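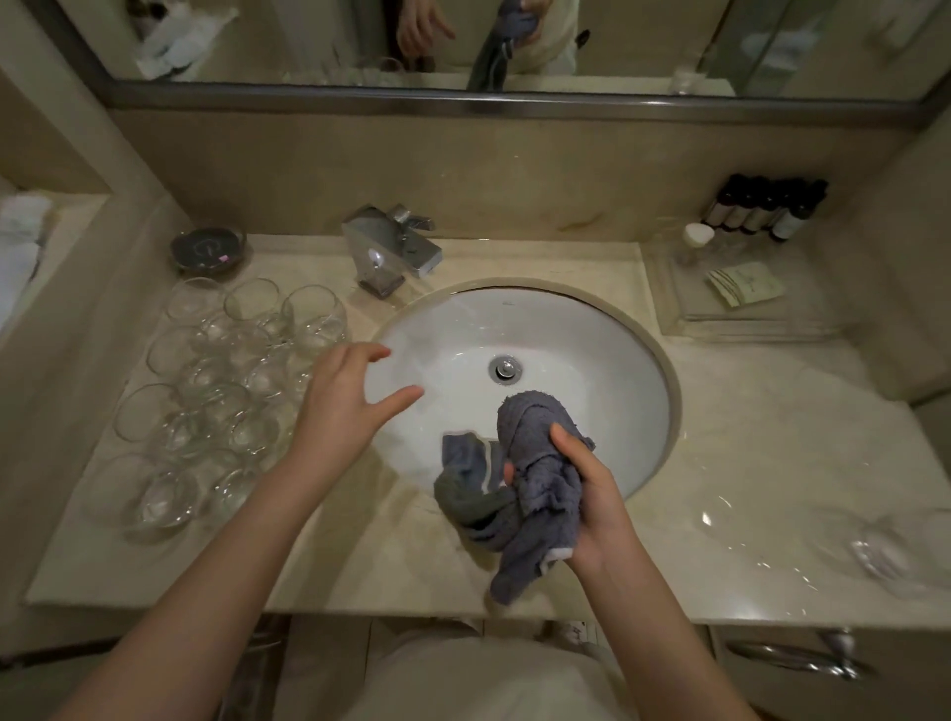

In March I went to the open day of Sirkivwood, a training house where people record everyday cleaning tasks, so that service robots can learn from them. I work with written procedures in hotels, and my interest was the rules. The guide spent the longest time on the bathroom station. Their rule sheet, called Dorard, says that a task must be done among the things a real guest bathroom has, so the counter stays furnished: glass tumblers beside the basin, small brown bottles in a clear tray, a grey towel in the hand. It also says that both hands should stay in view over the work. I found this sensible. A clean empty counter would teach a machine very little about how to move near glass.

After this we sat in the small room upstairs and heard how the recordings are checked. The house has 3,000 recordings planned for this year and 2,801 were finished at the time of my visit. From these, 1,703 had passed the second check. I asked why the difference is so big. The answer was that the second check is slow, and that one person may not check his own work.

Some points from the Dorard sheet which I copied in my notebook:

- One session lasts 60 minutes at most, then a pause.
- Mirrors are looked at before recording. If a face can be seen, the position is changed.
- Glass which falls is reported, also when it does not break.
- No cleaning liquid without a label.

The mirror rule made a discussion among the visitors. A lady from a laundry company thought it too strict, but I would keep it.

I was less satisfied with the part about Maihi, the robot arm that should later repeat the tasks. It stood behind a yellow line, switched off, and the stop button was on the far side. For an open day I would put it where the visitors can reach it. The guide wrote this down.

The coffee was good and the bus back to Plumdale leaves at twenty past four, from the other side of the road.

Print this page
E-mail this page

Recent items
Yellow lines and stop buttons: what we saw in Plumdale
Written procedures for housekeeping, part 2
Visit to a commercial laundry
Who checks the checker?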